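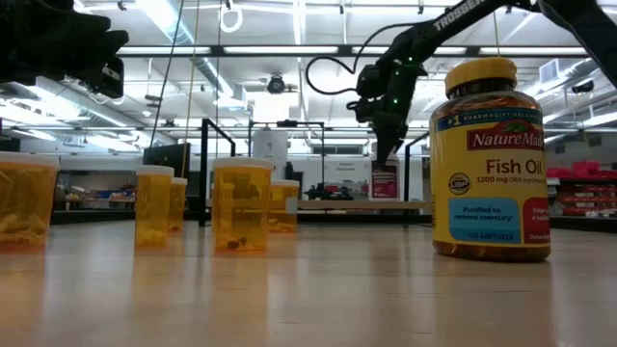
You're squeezing again, Rocío Ospina told me, and she was right, I was squeezing. You can't feel anything through the controls, so your hand decides to feel it for you, and by ten in the morning my knuckles hurt from gripping a pill bottle I wasn't even touching.

"Lighter," she said. "It copies everything you do. It'll copy that too."

I'd been at Corkier for 4 weeks by then. My job, if you want the version I gave my mother, was teaching a robot to tidy a medicine shelf. The version I gave everybody else was that I moved two arms on a bench by moving two other arms, and the robot watched, sort of, and later it would try to do the same thing by itself. Pick up a bottle, put it where it goes, let go. Do it again. The pay was fine and you could wear sneakers.

Before that I drove the bread van in Arnedport, so I came in thinking my hands were good for something. They are! They're good for bread. A bread tray wants you to commit. An amber bottle with a few pills in the bottom wants you to come down on it as if you'd just that second remembered it was there.

The target was 700 good runs. A good run meant no drops, no bumping the neighbors, and no dithering. Dithering was my big problem. I'd get the fingers right over a cap and then I'd hang there, thinking, and Rocío would say "it's learning to hang there," and I'd have to start over. She had taught the arms to fold towels and sort forks before I came, and she could do a whole shelf while telling you about her sister's divorce. I never once saw her look at her own hands.

What got me was how much of myself was in there. We had our first try-out when I hit 119 runs (too early, everyone said so, but Imke Schmieder wanted to see it and Imke ran the floor). She pressed the key and the arms woke up with no one on them. The right one went out over the bottles, came down, and then, just before it closed, it did a little tip to the left. A tiny dip, like somebody leaning over to check a price tag.

"What's that?" Imke said.

I knew what it was. It's how I pick up a coffee cup. It's how my dad picks up a coffee cup, too, ever since he broke his wrist falling off the Hirvonen pier the summer I was six, and I must have got it from watching him across the table all those years. He never sat me down and showed me. I'd never noticed I did it until I saw it done by something with no wrist trouble at all.

"That's mine," I said. "I can take it out."

Imke watched it do two more. It knocked one bottle over and got the other. "Does it help?"

"I don't think so."

"Does it hurt?"

"Well, it slows it down a bit."

She wrote something on her pad and went off to be needed elsewhere, and Rocío rolled her chair over and ate one of my crackers.

"You could do the rest straight," she said. "It'd fade out. Mine used to sniff." I looked at her. "Not sniff. I'd stop whenever I sniffed. Allergies, that whole April. It had these pauses in it, and we had to throw out a week."

So I did them straight. I really tried. I sat up, I thought about my wrist, I came down flat on every cap like a person in a training video, and the runs were clean and awful, and I dithered more than ever. Around 596 I got tired and quit thinking about it. The cups-and-coffee dip came right back, and so did my speed, and Rocío said nothing at all, which from her is a parade.

I called my dad that night from the bus stop on Sada Street. I asked how the wrist was. He said what wrist. I asked if he wanted to come by sometime and see where I worked, and he said would he have to touch anything, and I said no, he could just sit there and have a coffee.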